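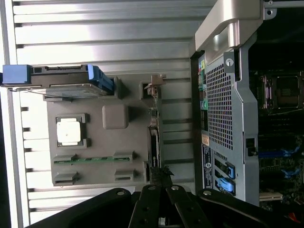

1/ Old tower, new thread

So I finally got one of the big silver towers from the Rendstead office clear-out open, and I forgot how much I love these things. Side panel off, gray plastic shroud on the inside of it, hard drive sitting in its carrier with a blue tab at each end. Blue means "you can grab this." I wish everything in my house worked that way!

2/ Also it has a HANDLE. A curved silver one, right on top of the case. I paid 39 dollars for this at the Vulletbridge swap and I'd have paid it for the handle alone (don't tell them).

3/ My plan is to take out the drive, the memory and the processor, blow the dust out, then put it all back with fresh paste. If it boots it goes to the Rees reading room for their catalog, which is scans of parish stuff going back to 1873.

4/ Things I always forget: take a picture of the power cables BEFORE touching them. Red, black, yellow, blue, they all look obvious until you're holding 2 loose ends at midnight.

5/ Parts get their own stand next to the case, no more chips on the desk next to my coffee.

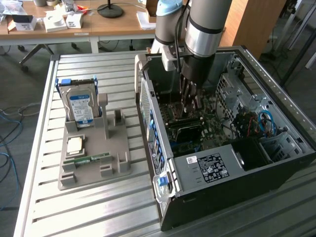

Tower on its side, drive, chip and memory on the parts stand at left.

6/ Anyone got a spare set of those blue drive rails? Mine are fine, I just want backups. Will trade a roll of tape and my thanks.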